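핸드헬드 그리퍼로 시연 모으는 분들, 손목캠만 쓰세요?

글쓴이: 그리퍼두개
2025년 9월 15일

요즘 Skimero 과제로 양손 시연을 모으고 있어요. 헤드캠 없이 손목캠만으로 학습시킨 정책이랑 둘 다 넣은 정책을 비교했는데 결과가 좀 묘해서 올려봅니다 ㅎㅎ 시연은 300개, 평가는 조건마다 60번씩 돌렸고요. 손목캠만 쓴 쪽이 오히려 성공이 2번 더 많았어요! 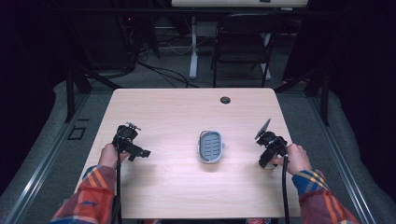
헤드캠 시점. 양손에 그리퍼, 가운데는 타원형 트레이

트레이 위치는 판마다 조금씩 바꿨고, 시연자는 계속 저 혼자였습니다. 헤드캠이 있으면 당연히 좋아질 줄 알았는데... 다른 분들은 어떠셨어요?

댓글

느린팔꿈치
60번에 2번 차이면 그냥 노이즈 아닌가요? 저라면 "손목캠이 낫다"고는 못 쓸 것 같아요. 시드는 몇 개 돌리셨는지도 궁금하네요.

그리퍼두개
시드 하나요... 찔리네요 ㅠㅠ 낫다는 말은 빼고 "차이를 못 봤다" 정도로 고칠게요.

나사풀림
저는 생각이 좀 달라요. 차이가 없다는 것 자체가 꽤 큰 결과 아닌가요? 카메라 하나 빼면 동기화 고생이 확 줄잖아요. 저희도 Statach 코드로 돌릴 때 타임스탬프 맞추느라 일주일 날렸습니다. 근데 손목캠에 손가락이 얼마나 크게 잡히는지가 궁금해요.

그리퍼두개
손목캠 컷 하나 올릴게요. 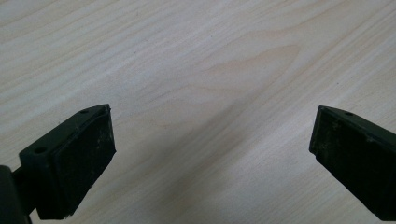 Brirotero 연구실 양손조작팀

양쪽 손가락이 아래쪽 구석을 꽤 차지해요. 그래도 사이로 나뭇결은 잘 보이죠? 물체가 시야에 없을 땐 정책이 볼 게 상판 무늬밖에 없어서, 혹시 결을 외워버리는 건 아닌지 그게 걱정입니다.

느린팔꿈치
오 그거 진짜 의심해볼 만해요. 무늬 휘어진 데가 꽤 눈에 띄는데, 그걸 랜드마크로 쓰고 있을 수도 있겠어요. 단색 천 깔고 다시 평가해보세요.

밤샘캘리브
Bañuelos 데이터로 비슷한 걸 해봤는데, 상판을 바꾸니까 손목캠만 쓴 쪽이 훨씬 많이 무너졌어요. 그래서 저는 헤드캠 유지파입니다. 같은 테이블에서만 평가하면 안 보여요.

나사풀림
그건 카메라 탓보다 데이터 다양성 탓 같은데요. 테이블 서너 종류만 섞어도 달라질걸요?

밤샘캘리브
섞어봤어요. 35개 정도로는 티도 안 났습니다. 더 넣으면 모르겠지만요.

그리퍼두개
일단 천 깔고 시드 늘려서 10월에 다시 돌려볼게요. 헤드캠 녹화는 끄지 않고 계속 받아두는 걸로! 결과 나오면 이 글에 댓글로 달겠습니다.

나사풀림
천은 주름 안 지게 테이프로 꼭 붙이세요. 저는 그것 때문에 한 세트 버렸어요 ㅋㅋ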